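The Round Table Room at Andura
A gallery of our shared meeting room
Posted 28 Oct 2019 by Rekha Shakya

Welcome, and thank you for stopping by! A good many of you have written to ask what the new Andura meeting room looks like now that the boxes are gone and the phones work, and I have been promising pictures since May, so I'm glad to finally be putting this page together. It is going up a bit at a time (I have a day job, as Abhishek likes to remind me), so for now you will find one picture with rather a lot of words around it, and more will be added as the other corners get finished.

For those who never saw the old place, we used to meet in the back half of the Plavow building, at a long gray table that came with the lease and that everybody bumped their hips on. When we moved we had the chance to start over, and the one thing we all agreed on was that we wanted something round. A long table has a head and a foot, and people who sit at the foot stop talking after a while. I have been to enough meetings at the foot of a table to know!

We had 900 dollars to spend on furniture, which goes faster than you would think, and a room that was nothing but glass on one side. Abhishek Katiyar did most of the measuring and nearly all of the carrying, and I did most of the changing my mind. I think it came out very nicely.

The table and the blinds
White flowers on the round table, with the black mesh chairs off to the left and the blinds closed along the glass. I love how the warm orange-tan of the wood looks against all that white.
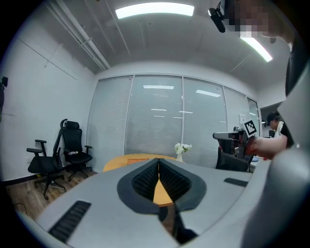

About the chairs
We went back and forth on these for longer than I care to admit. I was all for something upholstered and cozy, and Abhishek wanted mesh, having spent a whole summer sticking to the seats at Plavow. Mesh won. The one with the headrest is the favorite, and if you come in early you will usually find it already taken. They roll very easily on the wood-look floor, so please tuck them back in toward the table when you leave, or they wander off into the corners.

About the blinds
The glass wall was the thing that worried me most. It is lovely to have, but with nothing over it you feel like a fish in a tank, and I could never read my own notes for the glare. We looked at curtains, and then at that frosted film you stick on (Boersma quoted us 990 dollars for the film, and I put the phone down rather quickly), and in the end plain white horizontal blinds did the job. They make the whole room feel calmer. Do close them gently, please, and use both hands if they seem stubborn.

About the flowers
The little white vase lives on the table all year round, and whoever has the first meeting of the week is welcome to fill it. I am partial to white flowers with plenty of green leaves, but bring whatever is growing in your yard. A small vase is best here, so you can still see the person across from you.

Using the room
The room is open to everyone at Andura and to our neighbors at Adis down the hall. Write your name on the sheet by the front desk, and if you need it for more than 2 hours, have a word with me first so we can work around each other. Take your cups and papers with you when you go.

Still to come
Pictures of the coat corner and the bookshelf, once the bookshelf has books on it. Abhishek has also offered to photograph the kitchen, but he wants to clean it first, so that one may be a while.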